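Card wallet

A card wallet (also card holder or card case) is a small flat case for carrying payment cards, membership cards, tickets and similar cards. It differs from the ordinary wallet because it usually has no long compartment for banknotes, and often no pocket for coins.

Construction

Most card wallets are made from one outer cover which folds in the middle. The cover can be of leather, felt, woven cloth or plastic. On the inner side there are pockets, and these are of two main kinds. The slot pocket is open at the top and covers only a part of the card. The window sleeve is made of clear plastic and lets the whole face of the card be seen. In many models the sleeves are bound together like the pages of a book, and a small model has commonly 6 of them.

The parts are joined by sewing, by glue or by heat. Sewn edges last longer, but the needle holes weaken the plastic, and old sleeves tend to tear along the seam. Some makers choose thread in a contrasting color, so the stitching is also a decoration.

History

Cases for visiting cards were in use long before the plastic card. The folding type with clear sleeves became common when people started to carry several cards every day. The workshop Cuvia in Privemberg, led by Jolanta Pawlak, sold 600 pieces in its first year and 1358 in the second – most of them in black.

Use

Cards used often are normally kept in the outer pockets. A card which is held in a sleeve for a long time can stick to the plastic, especially in warm places. 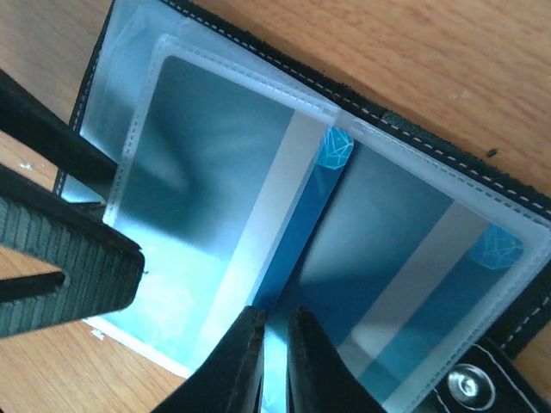
An open black card wallet with white stitching and blue cards in clear sleeves.

Care

Clear sleeves are wiped with a soft damp cloth and left open to dry. Alcohol is not recommended, as it can make some plastics cloudy. Covers of felt or other soft material collect dust and may be cleaned with a dry brush.

See also

Wallet
Money clip
Visiting card
Badge holder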